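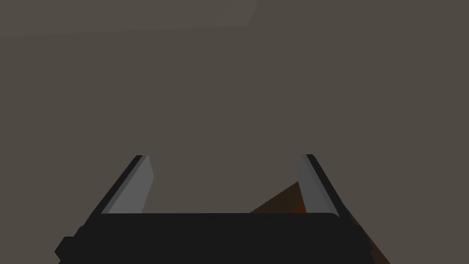
Vista de trás da garra, com os dois dedos afastados (imagem gerada por computador).

Olá a todos na Panasiuk! Cá vai o ponto de situação de julho da biblioteca de empréstimo de sementes de Dustitz, e desta vez tenho muito para contar (desculpem já o tamanho).

Começo pelo melhor: chegámos às 171 variedades catalogadas! A meta para o ano era 200, por isso estou bastante descansada. Os feijões continuam a ganhar a tudo o resto, mas entraram também duas couves antigas que eu julgava perdidas na zona, e fiquei mesmo contente com isso.

As oficinas no salão Bandico correram bem, menos a das abóboras, que calhou numa tarde de calor terrível e teve pouca gente. Vou repeti-la em setembro, ao fim do dia. Já temos 65 famílias inscritas para devolver semente no outono, e algumas perguntam se podem trazer batata. Ainda não sei o que lhes responder!

Quanto ao dinheiro, os envelopes de papel saíram mais caros do que estava no orçamento. Compensei com a verba dos cartazes, que quase não usei. O armário frigorífico da Pokevance continua por entregar e prometeram-mo para agosto. Até lá, as sementes ficam na cave, que é fresca e seca.

Mando a folha de despesas em separado. Se quiserem passar por cá, estou sempre de manhã.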